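Gidano updates handling rules for hand-held grippers

27 June 2024

Gidano has issued revision 2 of its working rules for recording household tasks with hand-held grippers. The rules cover 203 task types, including waste sorting and work at floor-level bins. Drastevia and Rillow adopt them at the same time.

Finger pads must be checked for wear every 500 recordings. Where two grippers work over one container, operators agree on the order of entry before starting.
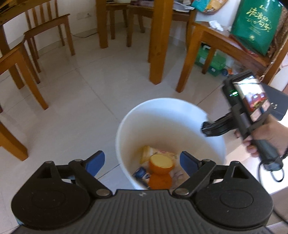

Cables and screens

Cables are to be kept clear of the jaw linkages. The screen must stay readable to the operator throughout a task. Sites have until May to comply. Comments go to the Dumitrescu office under reference 712.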